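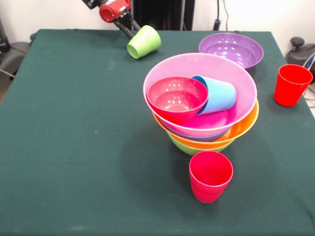 How a School Plans to Buy a Robot Arm

A robot arm is a machine with joints, motors and a tool at the end. Buying one takes more planning than buying a printer or a microscope, because the arm is only one part of what has to be paid for. This page explains how the planning is done.

Step 1: Write down the job

A planner begins with the task. "We want a robot" is too vague to price. "We want an arm that picks up plastic cups and bowls and stacks them on a table" can be priced, because it tells the seller three facts: how heavy the objects are, how far apart they sit, and what shape they have.

Weight sets the payload. Payload is the heaviest load an arm is built to carry, and it includes the gripper. If the gripper weighs 1 kilogram and the arm has a payload of 3 kilograms, 2 kilograms are left for the object.

Distance sets the reach. Reach is measured from the base of the arm to the farthest point it can work at. A table may be longer than the reach. Objects placed outside it can't be picked up, however simple they are to hold.

Shape sets the gripper. Two fingers can close on the side of a cup. A wide bowl is usually held by its rim, with one finger inside and one outside. Bowls nested in a stack leave only a thin edge to hold, so the fingers must be narrow enough to fit.

Step 2: List every part

The Pinard school district planned one workstation in October. Its list had 14 lines. The arm was one line. Some of the others were:

Gripper
Spare fingertips
Control box
Emergency stop button
Table, bolted to the floor
Cloth to cover the table
Cups and bowls in several colors
Computer
Cables
Training for two teachers

Small items are easy to forget. A cloth costs little, but a plain one in a single color helps a camera tell the objects from the background. Glossy plastic has the opposite effect — it reflects the ceiling lights as white spots, and a camera can mistake a spot for part of the object.

Step 3: Compare offers

Pinard asked two sellers, Gono and Fivuslow, for a quote. A quote is a written price that the seller promises to keep for a set time. The Gono arm cost less. Its quote left out the gripper and the control box. The Fivuslow quote included both. With the missing parts added, Gono was the more expensive of the two.

Planners call the full amount the total cost. Two quotes can be compared only when they cover the same parts.

Step 4: Add the cost of each year

An arm keeps costing money after it is delivered. Fingertips wear down. Cables bend many times and must be replaced. Pinard expects to use its arm for 6 years and puts money aside for each of them. The arm itself took 62 percent of the first-year budget. The rest paid for the other lines on the list.

Step 5: Plan the time

Delivery takes 12 weeks from the day of the order. The table, the power outlet and the safety markings should be finished before the crate arrives. Baysal, the company that installs the arm, will not begin until all of them are in place.

Words to know

Budget: the amount of money set aside for a purpose.
Payload: the heaviest load an arm can carry, gripper included.
Quote: a written price from a seller.
Reach: how far an arm can work from its base.

Last updated 2024-12-10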